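A washer, a dryer and a bed in one room

2018-02-03
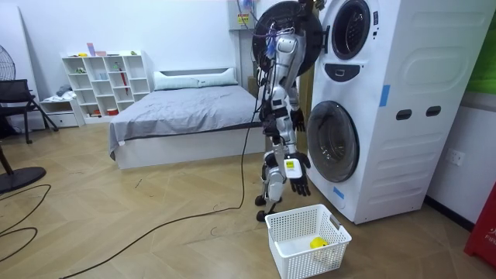 Gebhard Aebischer did his laundry in the basement of his building in Wusmont for 22 years. There were five machines down there and a sign-up sheet, and he got used to both. When he moved to a smaller apartment across town, the new building had no laundry room at all.

"I looked at the closet first, then the kitchen," he says. "The closet was too shallow and the kitchen would have lost its only counter. So the bedroom was what I had left."

He bought a stacked washer and dryer, white, and put it across from the bed. With the installation, the whole job came to $3,097. Most of that was the machines. The plumbing was done by Zbigniew Marciniak, who runs a small repair business called Sikora and has put washers in plenty of odd places.

"Bedrooms are fine if the floor is solid," Marciniak says. "People worry about water. I worry more about level. If a stack is not level, you hear it on every spin."

He spent most of a morning on the feet of the lower unit and came back in January to check them. He charged $200 for the second visit, and Aebischer says he would pay it again.

Noise was the main thing friends asked about. Aebischer does not run the washer after supper, and he says the dryer is the quieter of the two. "You can read with it going. You can't sleep with it going, or I can't."

What he likes is the short distance. Clothes come out of the dryer and he folds them on the bed. He keeps one basket, white plastic with holes in the sides, and does not want a second one.

"With two baskets you get one full of clean things that sits there for a week," he says. "I did that for years."

Sheets are still a problem. The dryer rolls them into a ball, and he has to stop it halfway and pull them apart – sometimes twice. Marciniak told him to wash them alone and keep the load small, and that has helped some.

Asked whether he misses the basement, Aebischer thinks about it. "The big table," he says. "It was good for folding sheets. I don't miss the stairs."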